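Gromon Community Help
Cars and Garages › Servicing and repairs

Do I have to go back to the dealer to keep my warranty?

Asked 14 December 2024 · 3 answers

Bought a near-new hatch from the dealer in November, with the balance of the factory warranty. The handover bloke was very firm that all logbook servicing has to be done "in network" or the warranty is finished. The next service is due and they've quoted me $3187, which includes a brake fluid flush, a fuel system clean, four tyres and something called a protection refresh. The car has done 13,000 km. I have owned toasters that worked harder.

There's an independent place near me, Orkuleck Motors, that my neighbours swear by. They'll do the logbook service for a fraction of that and stamp the book. Am I throwing the warranty away if I use them? And do I need any of the other stuff?

3 answers

Answer 1 (marked helpful by 6 people)

You can use the independent. In Australia a manufacturer can't knock back a warranty claim just on the grounds that somebody else changed the oil. What matters is that the servicing is done on schedule, by qualified people, to the maker's specs, with suitable parts. If the independent stuffs something up, that damage is between you and them, and the dealer doesn't have to wear it.

Things I'd do:

Read the warranty booklet, the actual one in the glovebox, and check the intervals. Time counts as well as kilometres.
Ask Orkuleck to write the oil grade and the filter part number on the invoice. "Oil and filter" on its own is useless in an argument.
Keep every invoice. I photograph mine and then lose the paper, so do at least one of those.
Check whether you've got capped price servicing or roadside assist that only renews at the dealer. That can be worth having and people forget it.

As for the extras, look up your logbook schedule. If brake fluid is listed for this service, get it done, and if it isn't, ask them why they want to do it now. Same with the fuel system clean. Tyres are easy – get a tread depth reading for each one, in millimetres, written down. "Protection refresh" sounds like something done with a cloth.

I had this same barney over my old wagon. Agbayani Auto has done it ever since, and the only warranty claim I made (window motor) went through without a murmur. I'm no expert on workshops from the inside, mind.
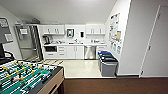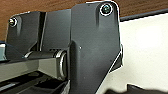
One more thing, if the dealer tells you again that the warranty is void, ask for it in an email with the clause number. Mine went quiet at that point and found me a discount.

Answer 2

dont bother with any of them do it yourself, its oil. I did my brothers ute for 2000 k's on whatever was in the shed and it was fine

Answer 3

Please ignore the answer above, at least while you've got a warranty to lose. I agree with the first one, with a small addition: some used cars come with a dealer's own extended warranty, and those can have separate conditions about where you service. Mine was through an outfit called Wulis and the servicing rules were on the back page in grey type. Find out which warranty you've got before you book – it might be both, one starting when the other runs out.

Also get a second quote on the tyres. I'd be surprised if a car with that few k's on it needed four.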